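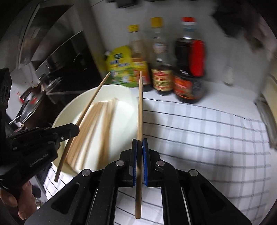 Home Kitchen Checklists Storage About

4 min read

Chopsticks and Seasonings: The Walk-Through, With Comments

Apartment kitchen, Lynch building. Checked Wednesday, October 26, 2022. Last full check was in May, when several of these same comments were written in a more hopeful tone.

1. Every chopstick looked at, one at a time.
Done. A handful held up to the light tells you only that you own a handful of chopsticks. Run a thumb down each one, thick end to tip.

2. Splinters, cracks, fuzzy tips.
Two retired. One had split at the tip and been put back by a person who hoped it would heal. Retired sticks go to the tomato seedlings. They do not go back in the drawer "for stirring."

3. Warping.
Roll each stick on the counter. A slight wobble passes. Anything that travels in a circle fails.

4. Matched for length.
Mostly. The Trisier set is a hair longer than the Tekuvetti set, and after years of sharing a drawer they have intermarried. Pairs within a finger's width are accepted as pairs. Guests have never complained, though they may have talked in the car.

5. Wooden sticks dry before storage.
Pass. Please note that "dry" does not mean "was near a towel."

6. Sorting bowl clean and dry, no chips on the rim.
Pass. Wide enough that the sticks can lie down. Keep checked and unchecked in separate bunches, or you will do the whole job again, as I did in May.

7. Seasoning bottles: caps tight, necks wiped.
Fail, then pass. The soy sauce had glued itself to the shelf and had to be negotiated with. Warm water, patience, a butter knife – in that order.

8. Seasoning dates.
One bottle of vinegar older than the lease. Vinegar keeps, so it stays, but I wrote the opening month on the cap in marker.

9. Pouches closed.
Folded over and clipped. A twist and a prayer is not a closure.

10. Drawer liner.
Crumbs under it again. Shaken out, wiped, put back. The Velomura divider still doesn't fit and still lives in there, sideways.

Open items: new clip for the sesame seeds; decide about the divider. Next check in 5 months, or whenever somebody gets a splinter.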